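The Bathroom Is Still Waiting for Its Robot

Machines can mow a lawn and vacuum a rug. Ask one to clean around a toilet and the trouble starts.

Krisztina Dobos has spent two years trying to get a robot arm to close a toilet lid. At Kotura, where she runs testing, the arm now manages it 43 times out of 66. The misses are mostly small ones. It pushes too early, or it grabs the seat along with the lid.

"People expect the hard part to be the scrubbing," she says. "We haven't gotten to the scrubbing."

Bathrooms are cramped, and no two are laid out the same way. White fixtures against white walls give a camera little to go on, and glossy surfaces throw back the light. A wastebasket gets moved and the machine's plan is no good anymore.

Shops that sell bathroom fixtures have the same chores on a larger scale. Lids go up and down, boxes need unpacking, and floors have to be kept clear while people walk through.

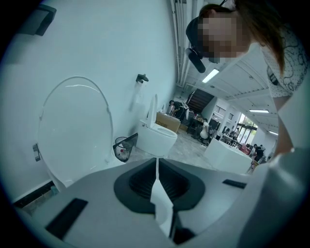 A hand-held gripper in a bathroom showroom, with two toilets, lids up, and a wastebasket between them.

Eckhard Lindemann, who managed fixture stores for Pomard before he retired, would buy a machine tomorrow if it could empty the baskets and wipe down the displays. He has seen 8 demonstrations and bought nothing. Each one, he says, took place in a room that had been tidied first.

Dobos doesn't argue with that. Her next round of tests starts in February, in a bathroom her team has been told to leave messy.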